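Sadura Home Storage
Careers > Open positions > Product Development

Packaging and Closures Technician (Food Storage)

Posted September 6, 2019
Location: Paller Building, second floor
Type: Full time, hourly
Reports to: Yi-chun Chien, Test Lab Lead

Summary

Sadura designs storage containers, lids and seals for household kitchens. The Product Development group is hiring a technician to run fit, leak and wear tests on closures before they are released to tooling. The position supports the Wan line (dry goods) and the Divari line (refrigerated and frozen goods). Most of the work is bench work. A smaller part is record keeping and sample control.

Duties

Prepare test samples according to the written procedure, including cleaning, conditioning and labeling.

Measure lid and rim diameters, wall thickness and flatness. Enter results in the test database on the day they are taken.

Run leak tests with water, oil and fine powder. Run opening and closing cycles, up to 700 per sample, and inspect the seal at the intervals given in the test plan.

Run dishwasher and freezer exposure tests. Report warping, cracking, staining and odor using the standard defect codes.

Retain failed samples for review. Samples are not to be discarded without sign-off from the project engineer.

Maintain calibration records for calipers, scales and the torque gauge.

Order consumables and keep the sample shelves in order by project number.

Requirements

High school diploma or equivalent.

At least two years of work in a test lab, inspection department or similar setting.

Ability to read a dimensioned drawing and use calipers and a height gauge without supervision.

Working knowledge of spreadsheets. Applicants should be able to sort, filter and chart a set of measurements.

Ability to lift 40 pounds and to stand for most of a shift.

Clear written English. Test reports are read by the tooling supplier and must be understood without a follow-up call.

Preferred

Experience with injection-molded parts or silicone seals.

Familiarity with sampling plans and basic statistics.

Experience writing or revising test procedures.

Schedule and pay

Day shift, 7:30 a.m. to 4:00 p.m., with a half-hour unpaid lunch. Overtime is occasional and is normally scheduled a week ahead. The starting rate depends on experience and is stated in the offer letter. Health coverage begins after the first full month. Pay is reviewed each April.

Selection process

1. Application review. Tien-fu Chung in Human Resources checks applications against the requirements listed on this page.

2. Telephone interview. Questions cover work history, measuring tools and availability.

3. Bench exercise. Applicants measure a set of round lids, record the values on a blank form and write a short statement of findings. Tools are supplied.

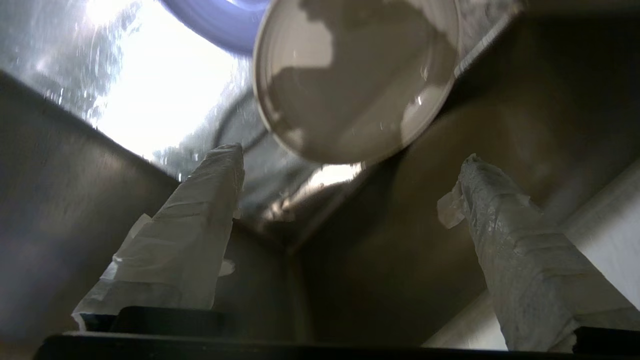 4. Panel interview. The panel consists of Yi-chun Chien and Siu-fong Tu, project engineer for the Divari line.

5. Reference check and offer. Two references are required, one of them from a direct supervisor.

How to apply

Send a resume and a cover letter of no more than one page to the Human Resources office at the Paller Building, or use the form on the Careers page. Put "Closures Technician" in the subject line. A sample test report may be attached if it contains no confidential information from another employer.

Applications are reviewed in the order received. The posting remains open until the position is filled. Applicants who need an accommodation for the bench exercise should say so when the telephone interview is scheduled.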